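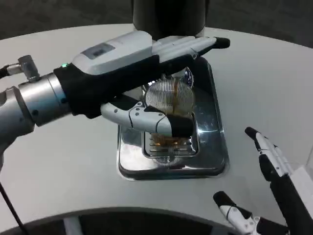

Grorcombe Says Goodbye to the Paper Cup, at Least for Those Who Stay and Sit a While

Local News | Food & Drink

4 min read

GRORCOMBE, January 12, 2019 – If you stopped for coffee on Bastholm Street this week and were asked whether you planned to sit down with it, you have already met the town's new house rule. A group of 26 cafes, bakeries and lunch counters has agreed to stop handing out paper cups to customers who are drinking indoors, and to serve them in glass or china instead, the way many of us remember it being done when we were small and were taken along on our grandparents' errands.

The agreement started this month and is entirely voluntary. There is no town ordinance behind it and no fine for a place that runs short of clean mugs on a busy morning and has to reach for the paper stack under the counter. Customers who are on their way somewhere can still have their drink in a paper cup with a lid, and anyone who brings a travel mug from home is welcome to have it filled at the same price.

The idea goes back to last September, when the owners of several businesses near the old Mathias building got to talking over a shared problem, namely the trash cans outside. Anyone who has walked past those cans on a market afternoon will know what they looked like, with cups stacked on top of cups and a few more lined up along the curb by people who meant well. The owners asked the town for bigger cans and were told, kindly enough, that there was no money for them until the next budget. So they went home and thought about the cups.

Mathias, the restaurant supply store at 318 Bastholm Street, had a part in what came next. The store had been sitting on a large lot of plain glassware left over from a hotel that changed its mind, and it offered the lot to the participating businesses at cost. In all, 757 glasses went out the door in the weeks before the holidays, and the smaller places, some of which had never owned more than a shelf of mismatched mugs, were able to take what they needed and pay over several months.

That has given Bastholm Street a bit of a family look. Not every place took the same style, and a couple of the bakeries have stuck with their heavy white china, which they say keeps the heat in better and is harder to knock over. Regulars have opinions on the matter, as regulars do. One woman having her breakfast near the window of a corner bakery told us she wouldn't drink coffee out of a glass for anything, that it felt like drinking soup out of a vase, and then said that her husband liked it very much and could we please put that in too.

Tea drinkers seem to be the happiest so far. Several told us they like to see how strong it is getting before they take the bag out, and one gentleman said he had been over-steeping his for forty years without knowing it. 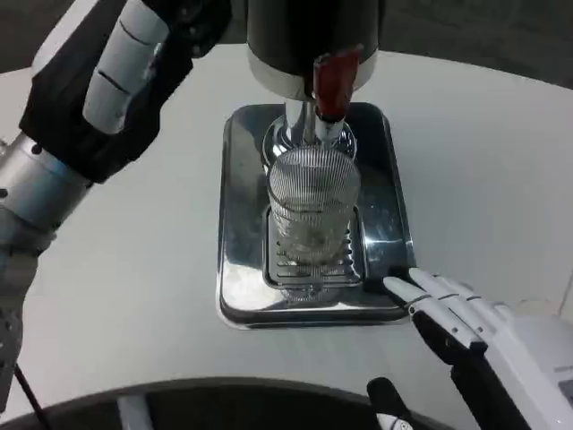

A ribbed glass tumbler stands under the spout.

For the people behind the counter, the change has mostly been a question of dishes. Paper cups do not have to be washed, and several owners admitted that they had put off joining because they couldn't see where another rack of glasses was going to go. One lunch counter moved its dishwasher to the back hall and its coat hooks to the place where the dishwasher had been, and now customers hang their coats next to the pie case, an arrangement that everyone seems to have accepted. Another place has begun asking customers to carry their empties to a tray by the door, and reports that most of them do so cheerfully and that a few have started wiping down the tables as well.

Breakage has been a smaller worry than expected. The owners we visited had all lost a glass here and there, usually to an elbow or a toddler, and they all said the same thing about it, that they used to lose mugs as well.

There is a small thank-you built into the plan for those who stay. Until the end of the winter, participating businesses are offering a second cup of regular coffee or tea at no charge to anyone drinking indoors, provided the same glass is used for the refill. Specialty drinks are not included, and neither is hot chocolate, a point on which some of our younger readers may wish to write to the paper.

Grorcombe is not the first town in the valley to try something like this. Fuvadberg, up the road, attempted a deposit plan for take-out cups a few years back, under which customers paid $2 for a plastic cup and got the money returned when they brought it in. It was a well-meant plan and some people still speak fondly of it, but the cups tended to end up in kitchen cabinets and camping boxes all over the county, and the shops grew tired of buying more. The Grorcombe owners say they talked to several Fuvadberg shopkeepers before settling on their own approach, and came away convinced that it would be simpler to leave take-out alone for now and begin with the people who were sitting down anyway.

Whether the trash cans on Bastholm Street will be any emptier for it is something we will have to wait and see. January is a quiet month and the market does not come back until the weather turns. The owners plan to meet again in the spring to talk over how it has gone, and they would be glad to hear from customers before then, whether the news is good or bad. Comment cards are available at the register in all of the participating businesses, and most places have a pen on a string nearby.

Other cafes and lunch counters that would like to join can still do so at any time. Mathias says the leftover hotel glasses are all spoken for, but the store will order more at the same price if enough places ask, and is happy to lend out a few dish racks to anyone who wants to try it for a week first. Businesses taking part have a green card in the front window, next to the hours.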